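We use cookies to remember your settings and to count visits. Accept | Manage preferences

Course notes > Local Government > Elections and Voting

Week 3 notes: how a town council seat gets filled when somebody quits

Hi all. A few of you asked me to type these up after the last session, so they're my speaking notes with the worst of the abbreviations taken out. Do read the Lendildale packet before you come to section, because I'm going to assume you have.

Quick recap first. Last week we did ordinary elections, where everybody knows the date years ahead and the parties (if there are any) get to plan. This week it's vacancies. A member resigns, moves out of the ward or dies, and the council has an empty chair and some choices to make. I love this topic, I'll admit it. You learn more about a council from how it fills one seat midterm than from a whole shelf of annual reports!

There are two main routes. The first is a special election, where voters in the ward pick the replacement. The second is appointment, where the remaining members pick. Plenty of town charters mix the two, and Lendildale is one of those. Under its charter the council may appoint if less than a year of the term is left, and otherwise it has to call a vote. But residents can force a vote even in that last year if they hand in a petition with 100 valid signatures from the ward. Write that number down, it comes up again in a minute.

Now the case. The Plestlow ward seat came open in February, with eight months left on the term. So the council was allowed to appoint, and it said it would. Within a couple of weeks a residents' group called Bandent had its petition in, and the clerk had to check every name against the voter roll. I want you to look at what happens at this step (pages 4 to 6 in the packet), as it's where most of the argument was. Some people had signed with an old address. Some lived across the road in Barua ward, and the boundary there runs down the middle of a street, so you can see how that happens. The petition still cleared the bar, and the council had to call its election. 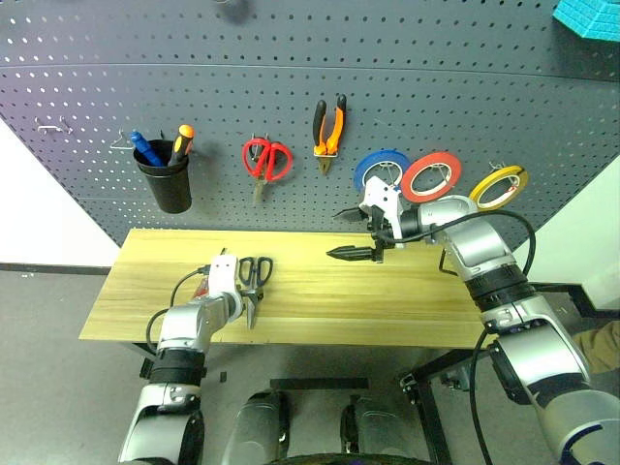 What did the vote look like? Plestlow has 3,320 registered voters. The winner got in with a lead of 8 votes. Turnout was low, which you'd expect in a special election with nothing else on the ballot, and I'd like us to talk about whether that matters. My own view has moved around on this. I used to think a low-turnout vote was always better than an appointment, end of story, because at least the door was open to everyone. These days I'm less sure. If the people who show up are mostly older homeowners on the two quiet streets near the polling place, the new member may be no closer to the ward as a whole than somebody the council picked after public interviews. Then again, you can vote an elected member out with a clear conscience, and an appointee can always be told "well, we never chose you." I go back and forth!

A word on incentives, and then I'll let you go. Think about who gains from each route. A majority on the council likes appointment, for obvious reasons. A small, organized group likes a special election, since a few dozen motivated neighbors go a long way when hardly anyone else is paying attention. Bandent knew that perfectly well. I don't say it as a criticism (organizing is what groups are for), but when you read their flyer in the packet, notice how much of it is about "letting the people decide" and how little is about the candidate they ended up backing. Then read the council's statement with the same suspicious eye. It talks a lot about cost and never gives a figure for it.

Terms to know for the quiz: vacancy, unexpired term, special election, appointment, petition threshold, valid signature, canvass, recount margin. People mix up the last two every year. The canvass is the official check and totaling of the votes, and it happens every time. The recount margin is how close the result has to be before anybody can ask for a second count.

For section, please write me a response of 500 words on this: should Lendildale raise its petition threshold, lower it, or leave it alone? Pick a side and stick with it. Use at least two documents from the packet, one of them being the clerk's report, and tell me what the strongest person on the other side would say back to you. I don't need a fancy introduction. Start with your answer.

Due 2021-09-13, at the start of class, on paper. If you're stuck, come by office hours and we'll talk it through, and bring the packet with you.

Next week: ward boundaries, and that street in Barua again.

Filed under: Lecture notes, Local elections, Town councils

Back to top | Contact the instructor | Course materials may be copied for classroom use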